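The Open Day at Skasteck

Damian Berchtold drove to Trasby with the invitation folded in his shirt pocket and his mind made up. He had run the packing floor at Clistamard for longer than he liked to say, and in that time he had been shown a bagging machine that ate bags, a label printer that needed its own chair, and a conveyor that stopped whenever it rained. The conveyor was still there. They stored coats on it.

The invitation said Skasteck Open Day, 12 April 2019, See the Future of Handling. The word Future was larger than the others. His boss had signed him up and had put a note on the bottom in pencil. Keep an open mind, it said.

The parking lot was full, so he left the car on the grass behind a bakery van and walked. At the door a girl in a gray polo shirt gave him a lanyard and a bag with a pen in it. She asked what he hoped to get out of his visit.

"Lunch," said Damian.

She wrote it down.

Inside there was a lobby with a fern and a screen. On the screen a robot arm moved through a clean white room, handing an orange to a child. Damian watched it twice through. The child seemed pleased with the orange. He wondered how many times they had filmed it and who had eaten the oranges.

There were perhaps twenty people in his group. Two of them were from a candy plant and kept whispering prices to each other. A man in a good coat asked everyone he met what their throughput was, and when he got to Damian, Damian told him it depended on the coffee machine.

Their guide was called Štěpánek. He was thin and quick and looked as if he had slept in the building, and he didn't smile as much as the girl at the door did, which Damian put down on his side of the ledger. He led them along a hallway where the carpet gave out halfway and turned into painted concrete.

"You'll have seen the film," Štěpánek said over his shoulder. "I had nothing to do with the film."

The first stop was a room with chairs. A woman from sales put up a chart with a line going up. In March, she said, their system had made 2358 picks in a single shift. The man in the good coat made a noise in his throat. Damian raised his hand.

"Picks of what?"

"Assorted items," she said.

"Which?"

"A range of items."

"And how many of them ended up where they were supposed to?"

She said that was a very good question and that the engineers would be able to speak to it. Then she put up another chart, and this one had no numbers on it at all, only three circles that overlapped. Damian took out the new pen and tried it on the back of the invitation. It didn't write.

He thought of Ludmila at table four, who could pack a box of mixed tubes and jars while arguing with her sister on the phone. She never looked down. Once, when the lights went out, she had finished the box in the dark, and he'd opened it afterward to check and closed it again. He had never seen a chart with Ludmila on it. If there had been one he supposed the line would have gone along pretty flat, year after year, with a dip for her hip.

After the chairs they were walked to the lab. It was smaller than he'd expected and a good deal messier, and he felt his shoulders come down a little. There were cables. There was a rack with all kinds of things stuffed into it, the way there is in any place where people work. Somebody's sandwich sat on top of a filing cabinet next to a roll of tape.

"Please stay behind the line," said Štěpánek. There was no line. The group shuffled back anyway and made one.

He explained what they were going to see. The arm would reach for what was in the bin, and it would do this on its own, from what it had learned. He would not be touching anything. He held up both hands to show it, like a man being robbed.

"What if it drops one?" asked one of the candy people.

"Then it drops one," said Štěpánek.

"And then?"

"Then I pick it up."

Damian laughed, alone, and too loudly. Štěpánek looked at him with interest.

A student at a laptop pressed a key. For a while there was no movement at all, and the man in the good coat asked if it had started. The student said it was thinking. Damian looked at his watch. He had a nephew who used the same excuse.

Then it went. The arm swung out and over faster than he'd have guessed, with a hum that rose at the end, and the woman in front of him took a step back onto his foot. On a monitor by the wall they had put up what the camera on the wrist was seeing, and everyone turned to that, though the real thing was right there in the room with them.
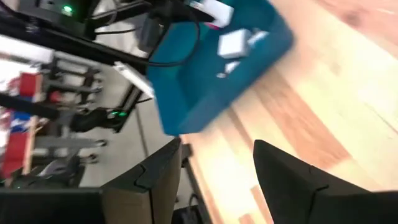
It made Damian slightly seasick. The room swung about as though it were hanging from a rope, and the only steady things in it were the two black fingers, which stayed put while everything else slid around behind them. He had not thought about it before, that from where the hand was, the hand never moved. The bin came swimming up, teal and smeared, with a few white bits inside. A cube was the only one he could have named.

"That's what it has to go on?" he said. "That blur?"

"When it's moving fast, yes," said Štěpánek.

"I wouldn't pack from that."

"No. I wouldn't either."

The arm slowed over the bin and hung there. It dipped, seemed to change its mind, and came up again with its fingers empty. Then it dipped again, a little to one side. The fingers closed and rose, and they had the cube. It traveled across in a stately way and was let go, and a few people clapped. The candy people filmed it on their phones. Damian found that he'd been holding his breath, and he was annoyed about it.

"Again," he said.

"Again?"

"Put it back and do it again."

So they did it again, and that time it knocked the cube into the corner of the bin and spent a good minute poking at the wall beside it. The woman from sales, who had come in at the back, said that lunch was being served in the lobby. Most of the group went. Damian stayed where he was.

"How much is it?" he asked. "The real number."

"I don't know the real number. They don't tell me, because I'd say it to people like you." Štěpánek crouched and fished the cube out of the corner with two fingers. "I can tell you we've run it 241 times this week. I wrote down every one."

"And?"

Štěpánek took a notebook off the bench and handed it over. It was an ordinary school notebook, full of ticks and crosses in blue ink, and beside some of the crosses there was a word or two. Slipped. Missed. Door slammed. Sun. Damian turned the pages. There were more crosses than they would have wanted on a chart. There was one page where the ticks ran nearly to the bottom before it all went wrong, and someone had drawn a small unhappy face.

"What does Sun mean?"

"Afternoon. It comes in low through there and shines on the floor, and it gets confused."

"We've got windows down one whole side."

"Then I wouldn't buy it," said Štěpánek.

Damian gave the notebook back. He asked whether there was any chance of seeing the part with the corner once more, and Štěpánek shrugged and nodded to the student. The three of them stood and watched it poke at the wall of the bin. It tried from the left. It tried from a bit farther left. Damian caught himself leaning, the way he leaned in the passenger seat when his wife was parking.

By the time he got out to the lobby there was only potato salad. The girl at the door asked him for his feedback, and he stood over the form for some time with the pen that didn't write, until she lent him hers. Under Would you recommend our system he put No. Under What did you enjoy most he put The notebook. There was a third question, about budget, and he left it blank.

He called Ludmila from the car to ask if the lights had stayed on.

"Well?" she said. "Are we all out of a job?"

"Do you ever get the sun in your eyes?" he said. "At your table, after lunch?"

"Every day for years. I've told you and told you. Why?"

He said he'd see about a blind, and waited for the bakery van to move.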